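Subject: Re: [homelaundry] Towels like toast racks
List: homelaundry
In reply to: [homelaundry] Towels like toast racks

Hello all,

I've been meaning to answer this one all week and kept getting called away from it, so forgive me if some of you have already sorted it out between you off list. I'm leaving most of the original message in, as I know a few people get the digest and lose the thread.

> We moved to Hirik in the spring and I'm at my wits' end with the bath towels.
> They are the Holub ones, 400 gsm, bought new for the house, and they
> were lovely for a month or so. Now they come in off the line like toast racks.
> I can stand one up in the corner of the bathroom and it stays there.
> I've tried more softener, then a lot more softener, then a different softener.
> The water company says our hardness is 295, which means nothing to me
> but sounds like a lot. I wash everything at 30 to keep the bill down
> and we have no tumble dryer and no room for one.
> Are they ruined? My other half says just buy new ones but I can't face
> going through it all again in a month.

No, they are not ruined! Please don't throw them out. I have brought back far worse than that, including a set of bath sheets my sister was using to kneel on in the garden, and they went on to do several more years in the guest bathroom.

First of all, your 295. If that's milligrams per litre (it will say somewhere on the bill or the website, and that's the usual way of giving it) then yes, it's very hard water. I lived with something similar when we had the house near Ollora, and I remember the kettle furring up between one visitor and the next. What happens with the towels is that the minerals in the water get together with your detergent and leave a sort of scum behind in the loops. You can't see it, but you can certainly feel it. Then the softener goes on top of that and coats everything, and the coating holds on to the next lot, and so on round and round. So I'm sorry to say that the more softener you've been putting in, the more you've been feeding the trouble. I did exactly the same for years. It says "soft" on the bottle, what else is a person to think?
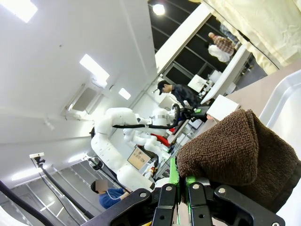

So my first suggestion is to stop using it on the towels altogether. Keep it for the shirts if you like the smell. I know it feels wrong, and the first wash or two without it may well come out worse, so do grit your teeth and carry on. Mine took four or five washes before I noticed any difference and then one morning I got out of the bath and thought, oh, hello, that's more like it.

The second thing is to get out what's already in there. I do what my mother always called a strip wash, though I think people use that now for something much fiercer involving the bath and borax and photographs of brown water. Hers was simply this. Put the towels in on their own, with plenty of room, no detergent at all, and run them on the hottest wash the label will allow. A mug of ordinary white vinegar goes in the drawer where the softener would have gone. When that's finished, run them through again with nothing in at all. Never mix the vinegar with bleach, please, not even the dregs of it in the drawer, and if your machine's handbook is against vinegar then go by the handbook and use citric acid or a proper water softening powder instead. Some people on here feel strongly about vinegar and rubber seals. I've used it now and again on three machines without any bother, but I wouldn't put it in every wash, and I do think now and again is all it needs.

You may get a lot of froth in that first go even with no detergent. That is all old detergent coming out. The first time I did it I stood in front of the door and watched it like the television.

Then there's the 30. I'm not going to tell anyone off for washing at 30, I do nearly all our clothes that way and the bills are what they are. But towels are thick and they get a good deal of skin and soap and body lotion rubbed into them, and at 30 with hard water it never quite shifts. If you could bear to do the towels at 60, say every other time, I think you'd see a change from that alone. Save them up so that it's a decent load, but don't cram them. I used to press them in with my knee. They need to be able to tumble over each other and get rinsed properly, and if your machine has an extra rinse button then towels are what it's for.

On detergent, in very hard water you do need the hard water dose on the packet, and this is where I got in a muddle myself. I'd read that stiff towels come from using too much, so I cut right down, and they went grey. With water like yours it's quite possible to use too little. What helped me was adding a softening powder to the drum and then using the soft water dose of detergent. It worked out no dearer in the end.
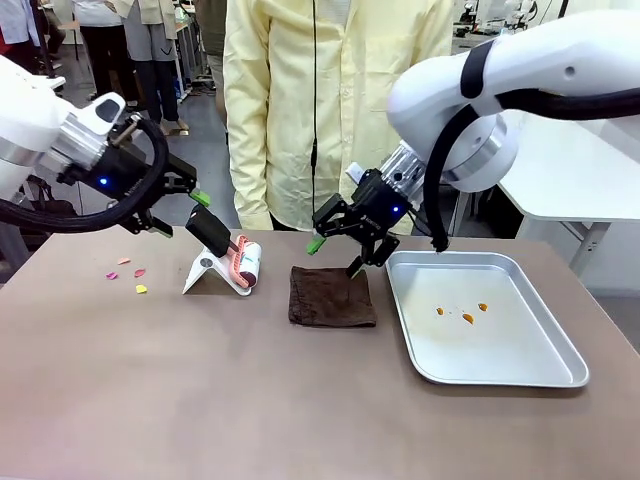 Now, drying, which I think is half your battle without a tumble dryer. Towels that dry on a dead still day will be stiff, whatever you've washed them in. All the loops dry in the position they happened to be lying in and there's nothing to knock them about. On a good blowy day they come in quite different. We can't order the wind, so the thing is to do the knocking about yourself. When they come out of the machine, take each one by the short end and give it a proper hard shake, a real crack, ten or a dozen times, then turn it round and do the other end. It's good for the arms! You want to see the loops standing up again before it goes anywhere near a peg. Then do it again when it comes in.

I also bring mine in a shade before they're bone dry and finish them off indoors over the airer. Baking all day in full August sun makes them like board. My airer is a Driline, the tall sort with the wings, and I have to say I've been very fond of it. It's been through two house moves and a puppy. Spread them over two rails with a gap down the middle so that the air can get up between, and turn them over at teatime. If you hang them folded double over one rail, they'll smell by the morning and you'll have to start again. (Do open a window too. I once had a patch of mould behind a wardrobe that I blamed on the roof for a whole winter.)

Never iron them. I'm sure nobody here does, but my mother-in-law did, bless her, and you could have posted them.

There was a question further down the thread about colour, and whether dark towels are worse than white ones. In my experience they go stiff just the same but they show it more, in that the scum can leave a greyish bloom on a deep brown or navy that you'd never spot on cream. They also shed for the first few washes, so keep them away from anything pale. We went over to brown a while ago on the grounds that my husband is a gardener and the white ones were breaking my heart, and I've not regretted it. I do wash them inside their own little world, brown with brown, and they've kept their colour better than I expected.

And somebody else asked about folding. I don't believe it makes any difference at all to the softness, but it does make a difference to whether the cupboard door shuts. I fold in half lengthways, then in half again the other way, then over in thirds, and put them on the shelf with the fat rounded edge to the front. Freshly washed ones go to the bottom of the pile and you take from the top, so they all get their turn and you don't end up with two tired ones and a stack that's never been touched. Don't squash the pile down either. Let them be a bit lumpy, it does terry no harm and I think it looks friendlier. 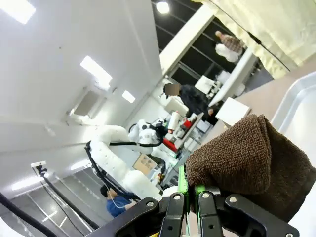
Dark brown terry, with the top edge folded over.

As for buying new, I'd hold off until you've given these a fair go. Your 400 is a perfectly good weight, by the way, and in your position I'd be rather glad of it. The very heavy hotel sort take an age on an airer, and in hard water they simply have more in them to go stiff. My everyday ones are on the light side and I like them far better than the great thick things we were given as a wedding present, which never did dry between one bath and the next. If you do end up getting more, wash them twice before you use them, without softener, and they'll start out as they mean to go on. New towels often have a finish on them from the shop that makes them feel gorgeous in your hand and then pushes the water round your back without taking any of it up.

One more thing and then I'll stop. If your landlord allows it, or if the house is yours, do price up one of the softener units that go in under the sink. We had one put in the second year at Ollora and the difference to the kettle, the shower head and my hair was worth it before I even got as far as the towels. They do need feeding with salt and you'll want one kitchen tap left off it for drinking, so ask about that before anyone gets their spanner out.

Do write back and tell us how the first hot wash goes. I'd particularly like to know about the froth.

Warmest wishes to everyone, and thank you to whoever sent round the tip on getting candle wax out of a tablecloth, it came up beautifully.

--
homelaundry: washing, drying, mending and airing
To change to the daily digest, reply to any list message with DIGEST in the subject line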